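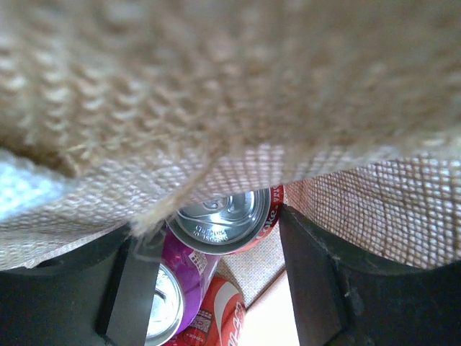
The software team at Pristeo spent most of the winter on one problem: getting an arm to pick things out of cloth. Their planner, called Kirnard, began as a bin-picking tool for a warehouse customer. We talked with the engineer who leads the perception side.

"Cans are easy if you can see them," she said. "You fit a cylinder and you're done. Put fabric over them and the depth data gets bad. A loose weave gives you points on the cloth and points behind it, and the old code averaged the two."

The new version keeps both sets of points and lets the planner choose between them. It also works from the wrist camera during the last part of the approach, with a fresh estimate every 200 milliseconds. "Shiny lids still cause trouble," she said. "We mask the glare and trust the rim."

The team trained the model on 3000 labeled grasps and kept another 2000 for testing. She would not give a success rate. "It changes with the cloth. I'd be quoting you a number for burlap."

Asked what comes next, she named contact detection. The planner has no good way to tell when a finger has caught a thread. A fix is planned for October.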